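How to Put a Small Bookshelf Back in Order, for People Who Have Been Meaning To

A small shelf ought to be easier to tidy than a large one. It has less room for mistakes, and yet mine has always found space for all of them. What follows is the method I use on the kids' shelf, usually on a Tuesday, when there is nothing better to resent.

Step 1. Take out more than you want to. Shuffling books along inside the compartment is how they got that way. Lift them onto a flat surface and leave behind only what can stand up by itself. Thin booklets can stay if they have something to lean on, though they will slide the moment you look away.

Step 2. Check which way up everything is. Graça Carvalho, who ran the reading room at Vilela when I helped there, used to read every spine out loud. I thought this was eccentric until I found I'd been shelving an atlas on its head for a year. 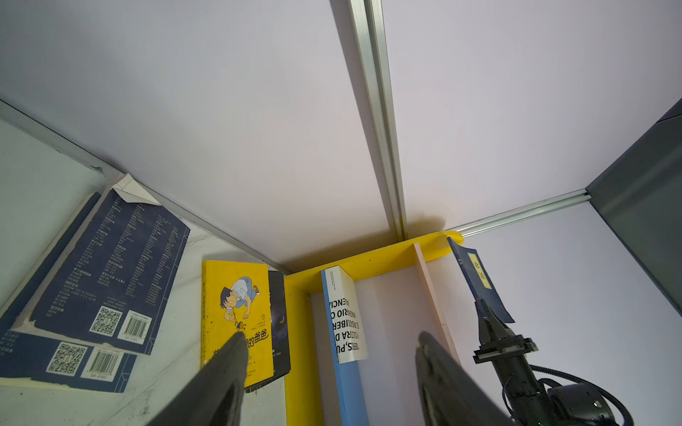
Mid-sort: the shelf with its pink divider, and one book in it still upside down.

Step 3. Sort by height, then by thickness. Sorting by color looks lovely and lasts until the first child wants the dinosaur one. Picture books go together at one end. Anything with a torn or curling corner goes in a separate pile for mending, where it will live for some months.

Step 4. Fat paperbacks go last. They flop, and the pages bow if you drag them by the edge, so take hold of the spine and the cover together and lower the whole thing in. If the block has already fanned out, square it against the tabletop first.
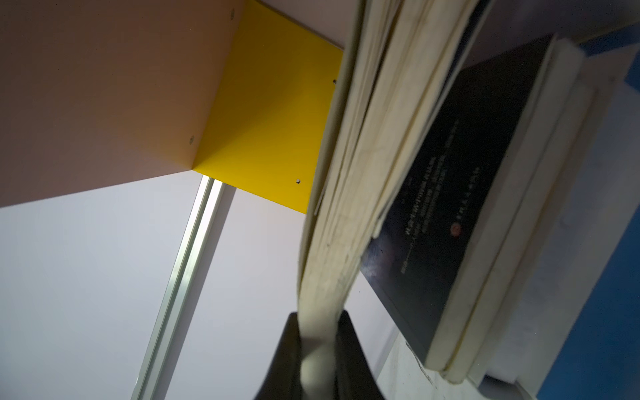

Before you load the shelf again, run a thumb over the screws where the panels meet. Any that stick out will catch a cover sooner or later. A hand screwdriver is plenty - a power drill will strip a soft panel in a second, as I learned on a Tindwood unit now serving as a plant stand.

Step 5. Leave a gap of two fingers at the end. A packed row looks efficient and comes out five books at a time.

Mending glue is covered on the next page, along with how to get it off a cat.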